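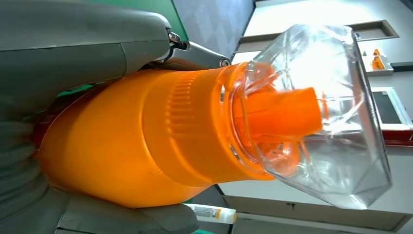
Refill or Replace? Spray and Squeeze Bottles in a Shared Student Kitchen
Project report, second-year Product and Materials module, Ledirville

1. Background

The shared kitchens in our halls get through a lot of cleaning products. Most of them come in plastic bottles with a spout, a cap and sometimes an outer cover, and most of these bottles go in the bin when the contents run out. Our group wanted to find out whether the same bottles could be kept and refilled from a larger container, and which part of the bottle would fail first if they were.

The work was done in February in the kitchen on the second floor of the Prikora building. Our supervisor was Sadao Katayama, who also lent us the kitchen scales.

2. What we used

We used 12 bottles, collected from residents after they had finished with them. They were washed in warm water, left upside down on the draining board overnight and labelled with masking tape. We chose bottles with a screw collar, as the ones with a snap-on top could not be opened without bending the neck.

The refill liquid was an ordinary washing-up liquid bought in a large container from Brosen, the shop by the tram stop. We also had a plastic funnel, a measuring jug, a roll of kitchen paper and a tray to catch drips.

3. Method

Each bottle was filled through the neck with the collar taken off. The collar was then screwed back on by hand until it stopped, and the cover was put back over the spout where there was one. We weighed the bottle, laid it on its side on kitchen paper for ten minutes and weighed it again. After that it was emptied into the jug and the whole thing was repeated.

We did 198 fills in total, spread over two weeks. Not all the bottles had the same number of fills. Three were taken out early because the collar no longer gripped the thread, and one was thrown away by mistake by somebody on the cleaning rota. We have left that one out of the results.

4. Results

Bodies. None of the bottle bodies split. Two had a crease on the shoulder where people had been squeezing them, but the crease did not leak and did not get any longer during the test.

Collars and threads. This was where most of the trouble came from. When liquid was left on the thread it became sticky, and the collar would then feel tight before it was fully on. Those bottles left a ring on the kitchen paper. Wiping the thread before closing stopped it in nearly every case.

Spouts. Narrow spouts blocked with dried liquid over the weekend and had to be soaked on Monday before we could carry on. Wider spouts did not block, but they gave out more liquid than people wanted.

Covers. Clear rigid covers kept the spout clean, but two of ours cracked when dropped on the floor tiles. We carried on with those two bottles without covers. The spouts were dusty by the end and one had to be cleared with a cocktail stick.

5. Cost

The large container from Brosen holds 2,000 ml. Going by the price on the shelf, refilling is cheaper per wash than buying small bottles, though the saving is small for one person. It matters more for a whole floor. We did not include the cost of water for rinsing.

6. Problems with the work

The scales only read to the nearest gram, so very small leaks would not have shown up. Different people closed the collars on different days, and some of us have stronger hands than others. We should have agreed at the start how tight was tight enough. We also only used one kind of liquid. A thicker one, such as the Tsuji floor soap kept under the sink, might behave differently in the narrow spouts.

7. Recommendations

We suggest that each kitchen keeps its bottles and has one large refill container, with a cloth next to it for wiping the thread. Bottles with a wide neck are easier to fill without a funnel. Spare collars would be useful - we asked two shops and neither sold them separately.

The remaining bottles are in the cupboard to the left of the cooker and can be used by anyone on the floor. The weighing sheets are in the module folder.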